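Home | Notebook | Materials | People | Log in

Filed under: Bench surfaces, Finishes

21 August 2025

Second coat on the gray top went on before lunch. Used the Faver matte again, 200 ml over the whole board, foam roller, no thinner. Tanko wanted to try the Srivastava primer first but we only have the one tin and it's promised to the Nemwood job.

Sanded between coats with 386 – that's what the sleeve says, I assume a misprint for 320 or 400. Wiped down twice. Still picking up dust. The vent over the bench should be off next time while anything is curing.
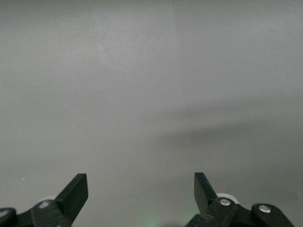
Sheen is what I care about most. The January batch had shiny roller lanes and we ended up stripping it. Plan is to check this one with the lamp low from the side, then again with the overheads only, and write down both. Leave it 16 hours before anything heavy goes on it.

Kastriot asked if 12 mm board is stiff enough without a rail at the back. I think so at this width, but will put a straightedge on it tomorrow.

To do: order foam sleeves from Ostarport, label the half tin, find the tack cloths.

2 comments | 0 shares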